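Home | News | Projects | Publications | Contact

Keeping two hands in agreement: an interview with the Findska planning team

The planning team at Findska is responsible for the software that turns recorded demonstrations into movements a two-armed machine can repeat. Its lead engineer spoke to the newsletter in November about the current work, which concerns everyday office objects and is carried out jointly with the tooling group at Rivness.

The telephone was chosen early. "A box is one rigid thing," the lead engineer said. "A desk telephone has a base, a handset that is not fixed to it, and a cord that goes where it likes. The planner has to hold an opinion on all of them at once."
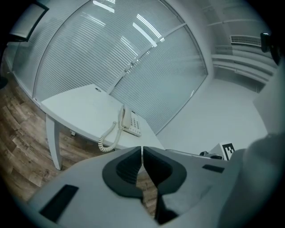

The team's first planner treated the cord as part of the base. According to the lead engineer, this was adequate for short moves and poor for anything that crossed the edge of a table. The present version, known internally as Flurnora, keeps a separate and fairly coarse model of the cord and updates it 11 times a second. "We do not try to predict every loop. We ask how far it may swing, and we keep the fingers out of that space."

Perception is handled by a second component, Nigatu, which estimates the position of each gripper and passes it to the planner with a figure for its own confidence. When confidence falls, the planner slows both arms together. The lead engineer described this as the least popular rule in the system and the one the team would be most reluctant to remove. 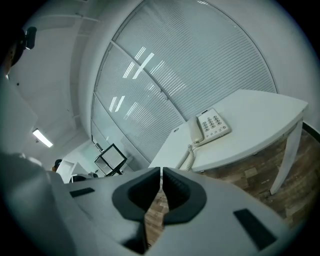 The telephone on the desk, seen from one of the hand-held grippers.

The library now holds 1,649 demonstrations, of which 290 were set aside for testing and are never used in training. Each is replayed in simulation before it is accepted. "A good many are refused," the lead engineer said. "The usual fault is timing. If the two recordings disagree by a small amount, the object appears to stretch, and the software will learn to pull." 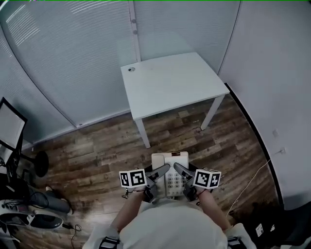 Page last changed: November, 16:10

Asked how the two grippers are kept in step, the lead engineer pointed to the marker cubes fixed to their outer sides. Their positions are compared with the estimate from each gripper's own camera – a check that runs over the whole recording and produces a short report for the operator. Version 2 of the reporting tool will show the point at which the estimates part, so that the operator need not search for it.

The team intends next to address the handset alone: lifting it, turning it and setting it back in its cradle. Rivness will supply revised calibration software for that stage, and the planner's interface will remain unchanged until the tests have been completed.

Related items
Calibration notes for paired grippers
Flurnora: changes to the cord model
How recordings are accepted into the library

Findska | Contact the newsletter office | Copyright Findska | Back to top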